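Suche Suchbegriff eingeben …

Greifer neu eingestellt, erst in der Simulation

2022-11-27

Die Zelle bei Skonda lief seit März mit denselben Greiferwerten. Nach dem Tausch der Finger passte der Nullpunkt nicht mehr, und Efe Ugwu hat mich gebeten, alles einmal sauber durchzugehen. Ich mache das zuerst am Rechner und gehe danach an die Maschine.

Angefangen habe ich mit dem Versatz zwischen Flansch und Fingerspitze. Im alten Modell standen 156 mm, gemessen von Montserrat mit den vorigen Backen. Die neuen sind länger. Dann die simulierte Handkamera: Sie muss beide Finger offen zeigen, und das Teil dazwischen darf nicht ganz hinter dem Gehäuse verschwinden.

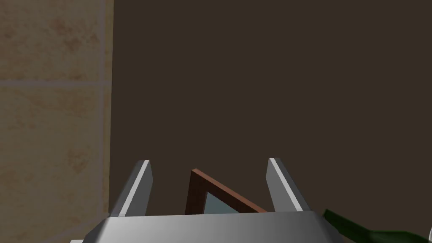

Den Öffnungsweg habe ich auf 47 mm begrenzt. Mehr geht mechanisch, aber dann fährt der rechte Finger in den Anschlag und die Steuerung meldet Überstrom. Die Schließkraft bleibt vorerst niedrig.

Danach liefen 471 Anfahrten ohne Greifen durch. Bei 33 davon lag die Endlage daneben, fast immer bei schräg liegenden Teilen. Das liegt wohl am Anfahrwinkel, den schaue ich mir noch an.

An der echten Zelle fehlen noch die Schrauben am linken Finger (Drehmoment prüfen, Sicherungslack) und der Kabelzug am Handgelenk. Consuelo hat die Ersatzteile bei Potmont bestellt.

3 Kommentare · 12 Mal geteilt

Diese Website verwendet Cookies. Einstellungen Akzeptieren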